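Workshop tips: showing the arm a task by hand

These are my notes for people who begin to teach a small arm by remote control. I collected them at the Urbridge workshop, and I still use them each time.

Start with few things on the table. Two are enough for the first day. Choose colours which are far from each other and from the cloth, and leave a wide space between them. 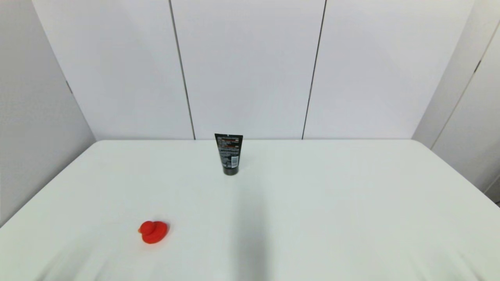 Red duck in front, black tube standing at the back.

Pull the cover flat before you begin. Stand so that your own shadow does not fall over the place of work.

Move slowly, but do not stop in the middle. If you wait and think with the handle in your hand, the arm will learn to wait also. I practise the way two times without recording, and then I record.

Open the fingers wide before you go down to the table. A tall thing like a spray can is easy to push over with the side of a finger, so come to it from the free side.
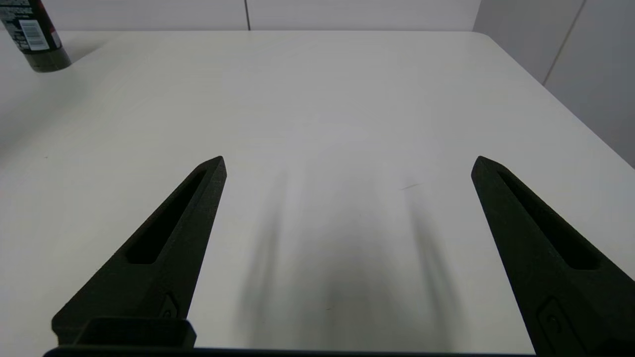
Radwa Belkadi wrote to me that she does not agree about the practice runs. She records everything from the first try and throws away the bad ones in the evening. With 311 recordings she kept over 100, and for her this was enough.

I tried her way in November and found the sorting very tiring. If you do it, write a short note after each bad try, while you still remember what went wrong.

Change the starting places often. Put the handle back on its hook when you go for tea.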